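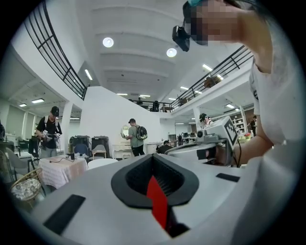

Issue 19

Dreston Opens Its Doors, and We Get in the Way

The Turkcombe members' outing this November went to Dreston, the robotics outfit over in Trundbridge, and attendance was excellent once word got round that there would be lunch. Those who came expecting metal men were let down early. What Dreston had going was a big white hall with a mezzanine, a lot of household furniture, and people walking among it in backpacks, holding white grippers by hand and picking things up with great concentration.

Our guide was Noemi Escobedo, who kept her patience for the whole visit. She explained that a robot learns housework by studying records of people doing it, so the people do it with the robot's sort of hand instead of their own. The marker squares on the grippers let the software work out where each one is. Fabian Marti asked if he could send his sons to be recorded. She said they would need to know how to do the chore first.

We were given 20 minutes to watch from the side, which Ngaio Hoani stretched to most of the morning by asking about cables. There is a good deal of cable in this line of work. Ngaio spent thirty years wiring dairies and had opinions on all of it, several of which Noemi wrote down, or pretended to.
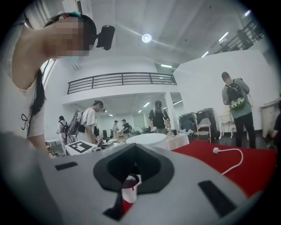

Do visitors get to try the grippers?
Four at a time, after a short talk on where to put your fingers. Sign up at the front desk before 10 a.m., as the places go fast.

Bevan Mudgway went in the first group and was asked to move a cup from one side of a table to the other. Bevan has been moving cups for seventy-odd years and took this lightly. By his fourth try he had stopped talking, a thing his wife has asked me to put in print. You lose all feeling in your fingertips, he told us later, and the cup knows it.

Lamps are worse, by all accounts. They're top-heavy, the shade gives you nothing good to hold, and the cord has plans of its own.

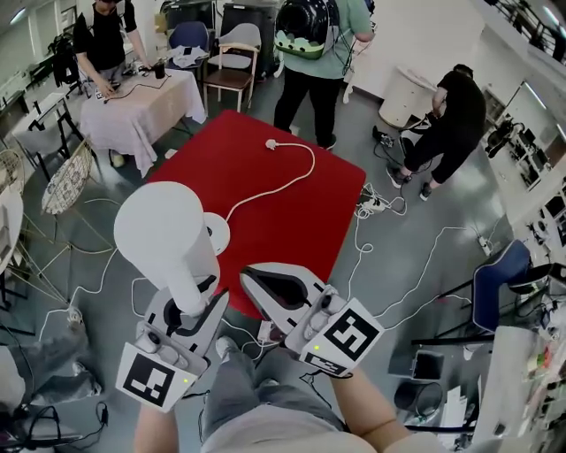
Nicanor Montes, who came straight from the feed store and hadn't eaten, wanted to know when he could buy a machine that would do all this for him. Noemi wouldn't give a year. She did say Dreston's current project, Kamolrat, had 1,089 recorded tasks on file as of that morning, and that folding was still a sore subject.

Lunch was sandwiches, made and handed out by people. The van left at two, then came back for Ngaio.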